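Dunbar Store Opens Home Study Section

Sep 25, 2020

Furniture seller Rellico has opened a home study section at its Dunbar store, with 20 desk and shelf sets on the floor. The section takes over the space used for patio furniture until February.

Most of the sets are meant for children's bedrooms and small apartments. The best seller so far is the Pramholm, a white shelving unit with a built-in desk. It has open cubbies above the work surface and drawers below, and it sells for $759 with delivery.

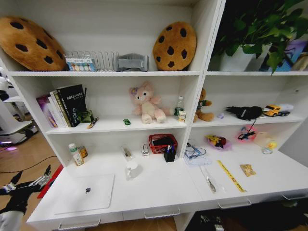
Shoppers asked for open shelves more than any other feature, the store said. Parents want school books within reach of the desk but still need a place for stuffed animals, toy cars and the odd houseplant — things that end up on the desk when there is no shelf for them.

A smaller line from Skedside is due later in the fall. Those desks are 53 inches wide and come with 2 drawers.

Assembly can be booked at the register or by phone. The store has taken over 20 assembly bookings since the section opened, and the wait is now two weeks.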